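Casach Help > Storage and Shipping > Packing

Shoe-shaped trays: line them up on a shelf first, or pack straight into boxes?

Asked June 12, 2019

I've been handed a packing job that I think has been made harder than it needs to be, and I'd like to hear from people who have done something like it. We have 300 black molded trays shaped like the sole of a shoe, with raised walls and a notch in one side. They go out in ordinary cardboard boxes. The instructions we were given say every tray has to be lined up on the long yellow shelf first, all facing the same direction, and only then moved to a box.
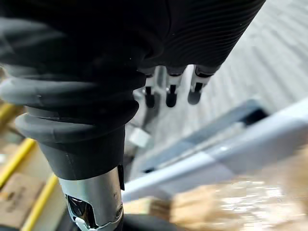 I don't see what the shelf adds. It's one more time you pick up each tray, and the boxes are down on the floor anyway, so you're bending either way. The person who wrote the instructions worked at the Hemley warehouse before this, where they had a different shelf and, as far as I can find out, different trays. When I asked what the lining up was for, I was told it "helps you spot problems." Fine, but which problems? I've been through one batch and found none.

What I do believe is that the boxes are the weak point. The flaps swing back in whenever you reach past them. I tried taping them to the outside and the tape pulled the top layer of the cardboard off.
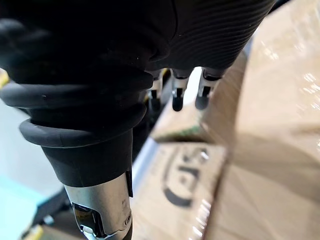 Cardboard box by the packing area, flap showing.

The other thing is the finish on the shelf. It's glossy, and under our overhead lights you get a glare off the top that makes a black tray hard to judge. If the whole point is inspection, that seems like the wrong surface to do it on. There's a lower tier as well, and I was told to keep it clear for "smaller parts," meaning a few little square blocks. I'd sooner use it for trays.

So, two questions. Does lining up first save anything? And is it better to stand these on end or lay them flat? A coworker swears by standing them toe up. I have my doubts, the heel end is rounded and I wouldn't trust it.

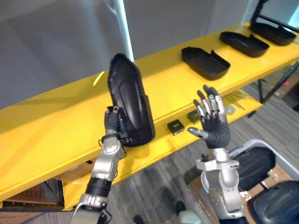

3 replies

Reply from backroom_hetalstead (marked helpful by 10 readers)

I'd keep the shelf step but do it in short rows. Lining up everything is silly. Put out as many as go in one box, check that the notches all face you, then load that box and start again. The notch is the only thing that tells you left from right in a hurry, and if you pack them mixed, whoever opens the box will be sorting for you and complaining about it.

Flat, open side up, one inside the next if the walls let you. Try two before you commit, because some molded trays jam when nested and you'll never get them apart without bending a wall.

For the flaps, fold them all the way back and crease them hard – no tape. Large binder clips work too if your cardboard isn't too thick.

Follow-up from the person asking

I timed it with 20 trays. Short rows were a little quicker than the full lineup, but straight into the box was quicker than both, so I'm not sold. I'll admit two of them went in backward and I didn't notice until I was closing the box. Whether that matters depends on who's opening it, and I can't get a clear answer on that. They do nest, but tightly. Creasing the flaps helped for most of the boxes, and one tore at the fold.

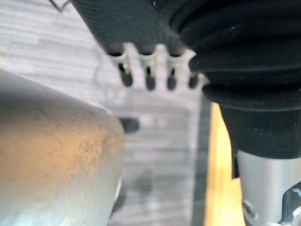

Jarosław Piątek

Two backward out of 20 is a lot! Over 300 trays that's a good pile of wrong ones, if it holds up, and you've only tested it once. I'd run the same thing again with somebody else packing before telling anyone the shelf is a waste of time. If they nest tightly, put a sheet of paper between them. As for glare, lay brown paper along the shelf top and tape it underneath. We did that one December and it stayed down until spring.

Reply from mk_packs

just stand them up, takes less room. never had one fall

Comment from backroom_hetalstead

Stand them up in the box if you want, wedged against each other. On a slick shelf I wouldn't. Also check the box size before you decide anything. The Backlund boxes we get are a touch shorter inside than the label says, and a tray on end may stop the flaps from closing.

Log in to add a reply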